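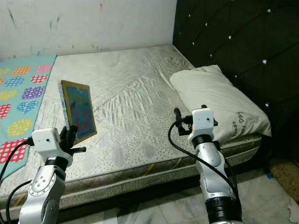 Went to the Halvorsen open day at their Limunton site in April and I've been meaning to write it up, mostly because the local paper made it sound as if we'll all have one of these by Christmas. The demo everybody queued for was the bedroom one, the Clolta, two arms and a gripper on each, tidying up round a bed. I'll give them this much, they hadn't picked a show home. Bare mattress with a few marks on it, scribbles on the wall, heart blanket over one side, a pillow with writing on it. It had hold of a picture board by one corner with the left hand while the right was open and reaching over towards the pillow. So, two jobs at once, or that was how it was sold to us. I stood there for the length of a cup of tea and came away with more questions than I went in with. Did anyone else go? What did you make of it?

brackenhurst
I went in the afternoon. Thought it was rather good. You have to remember where these things were a few years ago, when picking up a wooden block was the whole show. Soft stuff is hard. A blanket never lies the same way twice.

oldpennine (original poster)
I don't doubt it's hard. My complaint is with the leaflet, which says "ready for the home". On my slot it did the board, then it went for the pillow, and then a lad with a tablet stopped it and they reset everything by hand. When I asked how often that happens he said "it depends on the session". Depends on what about the session?

tindrum_75
Was anybody driving it? That's always my first question at these things. Half the time there's a person in the next room with a headset on.

brackenhurst
They said not, for the bedroom demo. They were open about the kitchen one being driven by hand, there was a sign up and you could see the operator.

oldpennine (original poster)
They said not, yes. I asked as well and got the same answer, and I've no way of checking it. I'm not calling anyone a liar. I would just like to have seen it start from a mess that one of us had made. I asked if I could chuck the pillow on the floor and they said it wasn't set up for that today.

marrowfat
Insurance, probably. My sister-in-law works at a place that does open days (conveyors, nothing clever) and the public aren't allowed to touch so much as a cardboard box.

oldpennine (original poster)
Fair enough, but then throw it on the floor yourselves. I'd have settled for that.

quillon
I used to install Trindex arms on packing lines so I'll stick my oar in. What strikes me in the picture is how it's holding that board. Corner pinch, two fingers, board upright and tilted. That's a fairly awkward way to carry something thin and flat. If it slips it'll swing round on you. On a line we'd have used suction and been done with it. I can see why they don't want suction in a bedroom, it's no use on a blanket, but that's the bargain you make with one gripper for everything. You end up so-so at all of it.

brackenhurst
My hands are one gripper for everything and I manage.

quillon
You've got ten fingers and can feel what you're doing!

tindrum_75
The cables bother me more. There's a great loop of it hanging off the right hand one. First time that goes round a bedside lamp you'll know about it.

quillon
That's pretty normal for a development rig. You leave slack so the wrist can turn. Wouldn't read too much into it, they'd tidy that up or run it inside before selling it to anyone. Or I'd hope so.

oldpennine (original poster)
Now the numbers, for those who like them. There was a board by the tea urn saying the bedroom set-up had done 374 runs and that 238 of those were "completed". I did the sum on my phone and it's a bit under two in three. I asked what counted as completed and was told the item ended up within reach of where it should be. Within reach! By that measure my grandson's room is spotless.

marrowfat
Two in three is worse than my dishwasher and I'm thinking of getting rid of that.

brackenhurst
You're both being a bit mean. They put the figure up on the wall when they could have hidden it. How many firms would do that at an open day? And if I remember right the board said the first lot of runs were from before they changed the software, so the recent ones ought to be better.

oldpennine (original poster)
Then print the recent ones on their own. I did ask. "We can follow that up by email." I left my address and I've had a newsletter.

tindrum_75
Did they give a price?

oldpennine (original poster)
No. I asked twice. Someone in a fleece said it was too early to talk about that, which doesn't sit well next to "ready for the home".

fennel_and_rye
Late shift here so only just reading this. I'm a carer and I'd go carefully before laughing at it. Roughly 36 minutes of my morning on one round is picking things up off beds and putting them somewhere else so I can get the sheet on. If a machine could clear the bed before I arrived I'd have time to sit and talk to the person in it. I'm not saying this one can. I just don't think the idea's daft.

oldpennine (original poster)
I don't think the idea's daft either. I asked whether it could put a fitted sheet on, as it happens, seeing as the mattress was bare and sitting right there in front of it. They said bedding was "on the roadmap".

fennel_and_rye
Ha. Fitted sheets are on my roadmap as well.

quillon
That'll be years off. Getting a corner over while the opposite one pings up is a horrible problem with two arms that can't walk round the bed.

brackenhurst
I'll put a tenner on it being shown at the next open day.

oldpennine (original poster)
Shown, or done with one of us making the mess first?

brackenhurst
Shown.

oldpennine (original poster)
Then keep your tenner, I believe you.

marrowfat
What was the parking like? Thinking of going to the next one.

oldpennine (original poster)
Terrible. Use the field behind the sorting office and walk.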